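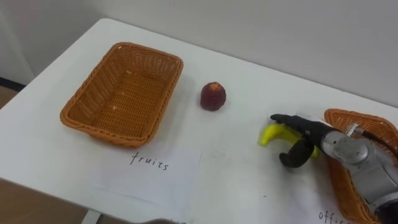

What Dry Air Does to a Wood Floor

6 Aug 2018

Wood flooring is sold by species, grade and finish. Its behavior after installation depends mostly on water. A board takes up moisture from humid air and gives it back to dry air until the two are in balance, and it changes width as it does so. Along the grain the change is small enough to ignore. Across the grain it is not, and nearly every complaint about gaps, cupping or squeaks starts there.

The flooring supplier Farahani has kept records on this since it opened its warehouse in Destby. Its technicians return to finished jobs twice, once in late summer and once in the heating season, and take moisture readings at the same marked boards. The file now covers 116 floors. Most of them moved less than their owners thought they had. The floors that gave trouble were usually wrong on the day they were laid.

Acclimation

The usual instruction is to leave the boards in the room for a few days before installation. Time is a poor measure. A stack still in its plastic wrap can sit for weeks with little change in the middle, while loose boards spaced apart on strips may settle quickly. The Farahani crews go by the meter. For strip flooring they want no more than four points of difference between the boards and the subfloor, and for wide plank no more than two.

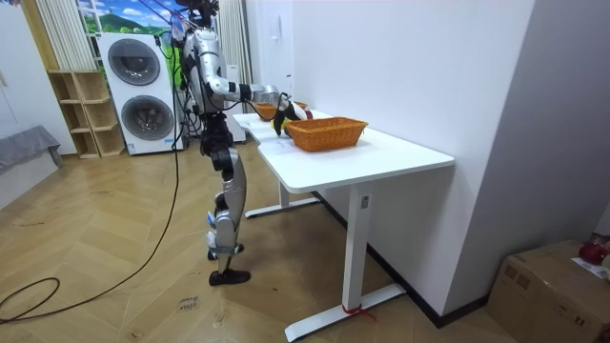 Pattern changes how movement shows up. In a straight-laid floor all the boards swell and shrink in the same direction, so the movement adds up from wall to wall and the expansion gap has to take it. In herringbone, the layout on the floor beside the white desk, neighboring pieces meet at an angle, and the short pieces split the movement between two directions. Gaps tend to be finer and more evenly spread. The price is a much larger number of joints, each of which has to be cut accurately, and a layout error near the starting line grows with every row.

Subfloors also matter more with short pieces. A long board will bridge a shallow dip. A short block drops into it, and the edge that stands proud wears through its finish first. Misby, a former textile mill converted to offices, has 3,000 square feet of herringbone over old concrete, and the leveling took longer than the laying. Moisture from the slab was handled with a rolled epoxy barrier before any adhesive went down.
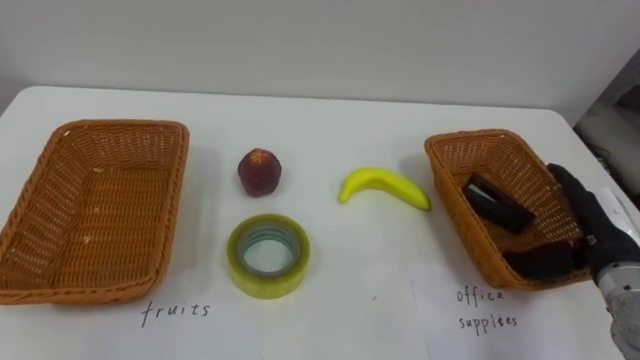

Adhesive choice follows from all of this. An elastic adhesive lets each block move slightly and return. A rigid one holds until the force is greater than the bond, and then it fails at once - often with part of the concrete surface attached. Rigid products still have a place under small blocks in rooms with steady air, and they resist denting better under heavy point loads.

Heating season

The second visit is scheduled in October or later, after the heat has come on. Readings at Flemard, a row of apartments with forced air and no humidifier, fell sharply within weeks. Gaps opened along the straight-laid hallways and the owners asked for filler.
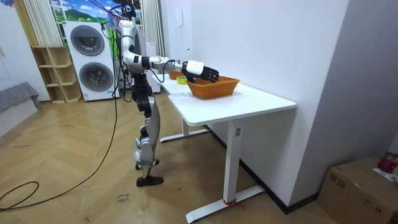 The crew declined. Filler pushed into a winter gap is squeezed when the boards swell again, and it either crumbles or forces the edges upward. The hallways were checked again in summer with a feeler gauge at the marked boards, and the gaps had closed. A portable humidifier was suggested for the corner units, which had the lowest readings.

Refinishing should also wait for the middle of the range. Sanding a cupped floor flat takes wood off the raised edges, and when the boards dry out they are left crowned in the center. The meter readings from installation are the reference for that decision, so they are worth writing down and keeping with the house papers.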